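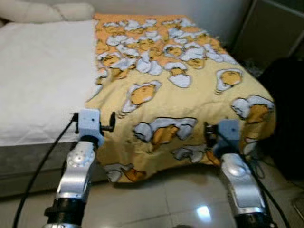
Durkura Bed-Making Notes

A table of written notes on making and remaking a bed with ordinary household bedding. Each row covers one bed, one change of covers, and what had to be straightened afterward. It was put together for people who write housekeeping instructions and want to know how bedding gets described in plain words.

Maintainer: Sandro Messina
Language: English
Rows: 124
Last revised: March

Contents

notes.csv has the notes, one row per bed change.
items.csv is the list of bedding items, with the short names used in the notes.

The 2 files are joined on item_code. A row in the notes can list more than one code, separated by semicolons, in the order the pieces went on the bed.

Fields in notes.csv

row_id: running number, never reused.
room: short name of the room.
start_state: what was on the bed at the start.
end_state: what was on the bed at the end.
item_code: codes from items.csv.
side_first: the side straightened first, left or right, as seen from the foot end.
foot: tucked, hanging, or folded back.
pillow_place: head left, head right, head center, or off bed.
remarks: free text, up to 200 characters.

All 9 fields are present in every row. Remarks may be empty. If side_first is unknown it is written as "unknown", not left blank.

Item names

Names follow what a person would say when asking for the thing from the next room. A blanket with a printed pattern is named by the pattern, so the yellow one with the cartoon egg yolks is "egg blanket" throughout. The colors in items.csv are everyday color words. Beige and cream were used loosely by different writers in the early rows and have been merged into beige. Gray and silver have not been merged.

"Cover" is the hardest word in the set. Writers used it for mattress covers, quilt covers, and any blanket lying on top. In the current version it is only used with another word in front of it. Rows where the meaning couldn't be settled keep the original wording and have "cover?" in the remarks.

"Comforter" and "quilt" are both kept as written. Stitching lines alone don't decide which word applies, and some writers use them for the same piece.

Cushions and pillows

A pillow is for sleeping on. A cushion is for show or for leaning against. Cushions are listed in items.csv but are not required in end_state, since many people leave them off at night. Where a cushion has lettering on it, the readable part is copied into the item list in capitals, and any missing part is marked with three dots. Please don't fill in the missing letters from a guess.
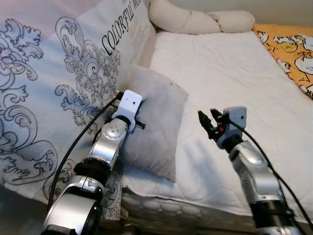

White quilted comforter, gray pillow, and a scroll-print cushion with "COLORFUL WO..." along the top.

How the notes were written

Most rows were written straight after the bed was made. Rows with room set to "Womau" or "Quintero" came from two guest rooms and were copied from paper sheets. The handwriting on the Quintero sheets was poor in places, and 9 of those rows have short remarks for that reason.

Left and right always mean the view from the foot end looking toward the pillows. Some of the paper sheets used the sleeper's left and right. These were switched during copying, and I checked them against the room sketches.

Known problems

Foot is set to "hanging" for any blanket that goes past the end of the mattress. It doesn't tell you how far, or whether the hem is level.

Blankets laid on a diagonal have no value of their own. Look for "slant" in the remarks.

Fitted sheets and mattress covers are sometimes swapped, mainly when both were white.

Fabric content is not recorded. Care labels were missing from too many pieces.

Changes

The earlier Prunditz version had a neatness score from the person making the bed. It has been removed. Two people scoring the same bed rarely agreed, and the remarks already say what was wrinkled.

Corrections

Send the row_id, the field, and the new wording to Sandro Messina. Corrections to item names should list every row the name appears in.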